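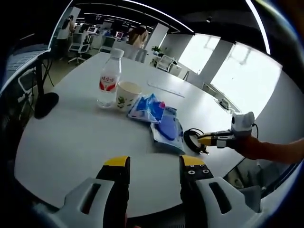 El grupo de manipulación de Trallero presenta un método para aprender tareas a dos manos sin robot

Martes 18 de febrero

0 comentarios
20 veces compartido

El grupo de manipulación robótica del centro Trallero ha hecho públicos los primeros resultados de Clelletti, un método de aprendizaje por imitación que permite entrenar a un robot de dos brazos a partir de demostraciones realizadas por personas con pinzas de mano. El trabajo, dirigido por Uwe Lindemann, forma parte de la línea de investigación que el centro mantiene desde junio con la empresa Prornemetti.

En el procedimiento habitual, el operador teleopera el robot y cada demostración exige tener la máquina disponible, calibrada y supervisada. Con Clelletti, la persona sostiene una pinza en cada mano y ejecuta la tarea directamente sobre una mesa de oficina. Las cámaras montadas en las propias pinzas registran la maniobra desde el punto de vista que más tarde tendrá el robot.

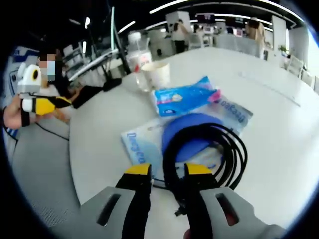 La campaña inicial se ha centrado en objetos de uso cotidiano: cables enrollados, envases de plástico flexible, paquetes pequeños, vasos de papel y botellas. Según explica el equipo, se trata de materiales que se deforman al agarrarlos y cuyo comportamiento resulta difícil de reproducir en simulación. Los cables, en particular, concentraron buena parte de los fallos de la versión anterior del sistema, que tendía a cerrar la pinza antes de tiempo.

Para corregirlo, el nuevo método separa el aprendizaje en 2 etapas. La primera estima la trayectoria relativa entre ambas pinzas; la segunda ajusta el instante de cierre a partir de las imágenes próximas al contacto. El conjunto de entrenamiento consta de 200 demostraciones, grabadas por 8 participantes que no tenían experiencia previa en robótica y que recibieron 20 minutos de instrucción.
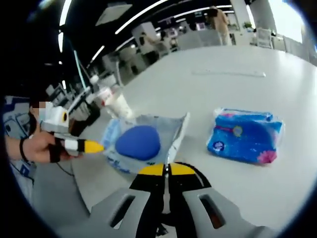

«La coordinación entre las dos manos es una información que se pierde con facilidad cuando se graba cada brazo por separado», señala Lindemann. «Una mano sujeta el envase y la otra trabaja sobre él, y el modelo debe aprender ambas cosas como una sola acción».

Las políticas obtenidas se han evaluado en Samuel, la plataforma de dos brazos del centro. De acuerdo con el informe técnico, el robot completó más tareas con el método en dos etapas que con el modelo de referencia, entrenado con las mismas demostraciones. La mejora fue mayor en la recogida de cables y menor en la manipulación de envases transparentes, donde los reflejos del plástico siguen dificultando la localización del borde.

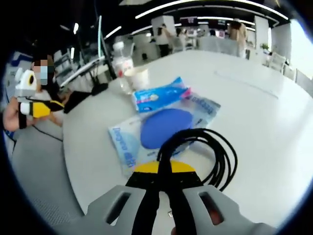 Dirceu Macedo, responsable de la recogida de datos, destaca que las sesiones se han llevado a cabo en espacios de trabajo ordinarios, con luz natural y con personal presente en la sala. A su juicio, esta variabilidad de fondo contribuye a que el modelo no dependa de un entorno concreto, aunque el informe advierte de que la hipótesis deberá contrastarse en otros edificios.

El equipo prevé ampliar el catálogo de tareas con operaciones de doblado y embolsado, así como estudiar el efecto de la altura de la mesa en la calidad de las demostraciones. El informe técnico puede solicitarse a la secretaría científica de Trallero. La publicación de los datos queda supeditada a la revisión de los consentimientos de los participantes y a la anonimización de las grabaciones.

Compartir (20)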